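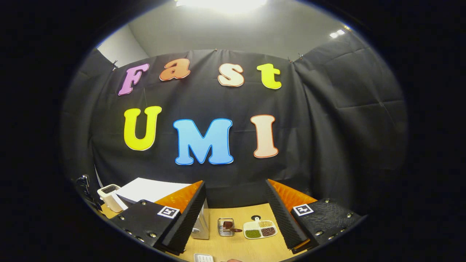
My sister-in-law reckons handmade signs are a waste of an evening, and that anyone with any sense would get a banner printed and be done with it. She said so in January, over a pile of paper scraps on my kitchen floor, and I've been arguing with her in my head ever since.

I do see her point. I was making a birthday sign for my dad and it took me two evenings and most of a glue stick. Flindex will print you a banner for £26, any wording you like, and it turns up in a tube with the eyelets already in. The S on mine looked like a drunk swan.

But I've had printed banners and I can't remember a single one of them. They all use the same jolly font and the same confetti in the corners, and after the party they go in the loft because you feel bad binning something you paid for. The swan S is still up in Dad's hall. He says good morning to it.

I like letters that somebody has cut out with scissors. I like it when the colours don't quite go, and when you can tell they ran out of space and had to squeeze the last one in. The greengrocer near me, Figueiredo, has had the same hand-cut PLUMS in the window for years (in all weathers, plums or no plums) and I'd be properly upset if it went. Prustimari, the café two doors down, had theirs done professionally last year and I walked straight past it twice.

My sister-in-law says that's nostalgia and I should get my eyes tested. Maybe so! I'm not saying hospitals should do their signs in felt tip. If I'm looking for the fire exit I want it dull and green and printed by a grown-up. But for a party, or a school fair, or a club night in a draughty hall – get the scissors out. It'll be wonky and it'll take ages, and you'll have bits of paper stuck to your socks till Easter.

She's fifty in the spring, by the way. I've already bought the card.

Last updated: 4 Feb 2022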